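**Progress report to Handinora, second period of the grant**
Project Sầm, table-top shop tasks with two arms
Prepared by the project team in Nerkeck

Since the last report we have moved from the trial table to the full table. The aim for this period was to gather 2000 accepted examples of a two-armed robot taking goods from a small shop display and placing them on a serving tray. We reached this number in October. The remaining work of the period went into checking, and there we are behind the plan, as we explain below.

## What was agreed and what is done

The plan which Handinora approved asked us for four things: a fixed layout with everyday goods, a written guide for the people who guide the arms, the accepted examples themselves, and a first training run by our partner Larkano. The first three are finished. The training run has started on a part of the examples, and its result will be in our next report.

We should say clearly what we mean by an accepted example. An operator guides both arms from the rest position, picks the item named in the instruction, puts it where the instruction says, and brings the arms back. A second person watches the recording later and accepts or rejects it. An example with a small correction in the middle, such as a second attempt to close the gripper, is accepted if the task ends well. We did discuss this with Larkano, and they prefer to keep such corrections. An example in which the operator pressed the stop button is always rejected.

## The table

The trial table had only boxes. Boxes are easy for the grippers, and we learned little from them after the first weeks. The present table mixes shapes and surfaces. We use soda bottles in a clear acrylic rack, snack bars and cups on a stepped clear stand, small boxes, bags of crackers in a white tray, foil trays stacked in a basket, and sandwiches in another basket. The serving tray stays in the middle, within reach of both arms.

The clear acrylic gave us more trouble than we expected. Its edges are hard to see in the camera view, and operators touched the stand with the gripper when they reached for the lower step. We did not want to replace it with something easier, as many real counters have such stands. We changed the guide instead: the operator now comes from above and stops for a moment before going down. The number of touches is lower with this habit, but it has not gone to zero.

The round baskets move when the gripper pushes against the side. At first we fixed them with tape. Later we removed the tape, so that the examples would include a basket which has shifted a little. Larkano asked for this change and we agree with it.

## How the work is organized

We have 8 trained operators. They work in turns, and each turn at the arms is limited to 30 minutes. After longer turns the movements became less even, which we saw when we compared the start and the end of the same session. The limit makes the day more difficult to plan, but the share of rejected examples went down after we introduced it.

Before a new operator records anything that counts, he or she practices with boxes, then with cups, and last with sandwiches. The sandwich is the hardest item for most of them. If the gripper closes too much, the bread is pressed and the filling comes out. If it closes too little, the sandwich turns and falls back into the basket. The guide now has a page only for this item, written by the operators themselves, and it is the page that is read most.

Instructions are given in short written sentences, for example "Put a sandwich next to the small box on the tray." We began with a fixed list of sentences. In the middle of the period we allowed the operators to write their own, after Larkano noticed that the fixed list was too regular. The free sentences are more natural, but they brought spelling mistakes and a few unclear cases, mainly with the words "left" and "right." We decided that these are always meant from the side of the robot, and the older sentences were corrected to follow the same rule.

## Problems and delays

**Checking.** The checking of recordings takes more time than the recording. We had planned one checker for the whole period. In practice the queue grew, and for the last weeks we used 2 checkers, one of them taken from the operator group. All examples counted in this report have been checked once. The second check, which we promised for a part of them, is not complete.

**Uneven spread of items.** Operators choose easy items when they are free to choose. Bottles appear much too often in the early examples, and foil trays are rare. From now on the item is selected by the software before each attempt. We will also record an extra group with foil trays and snack bars to repair the balance.

**Left and right arm.** In too many examples one arm does all the work and the other waits. This is correct for a single item, but the project needs cases where both arms are used, for instance one arm holding the tray while the other places a box. These tasks are slower to record. We ask Handinora to accept a lower number of examples for the next period in exchange for more of this kind.

## Budget

Spending on staff is slightly above the plan due to the additional checker. Spending on equipment is below it, as we did not need to replace any gripper fingers. Food items are replaced more often than we wrote in the proposal, sandwiches most of all, and we moved a small sum from the travel line to cover this. No further change is requested at this moment.

## Next period

- Finish the second check and send the list of disagreements to Larkano.
- Record the extra group for foil trays and snack bars.
- Start the tasks that need both arms, with a new chapter in the guide.
- Change the places of the stand and the bottle rack between sessions, so the system does not learn only one layout.
- Report the result of the first training run, including the items where it fails.

We would also be glad to receive Handinora's opinion about the written instructions. If the funder prefers that some sentences are collected in other languages, it is better for us to know it before the new recordings begin. The guide in its present form can be sent on request, and visitors to the Nerkeck site are welcome during any morning session.

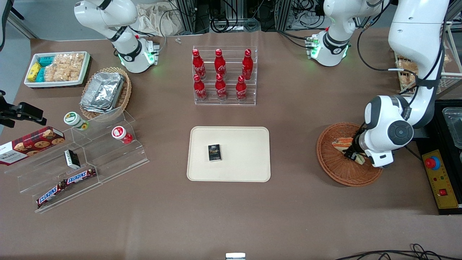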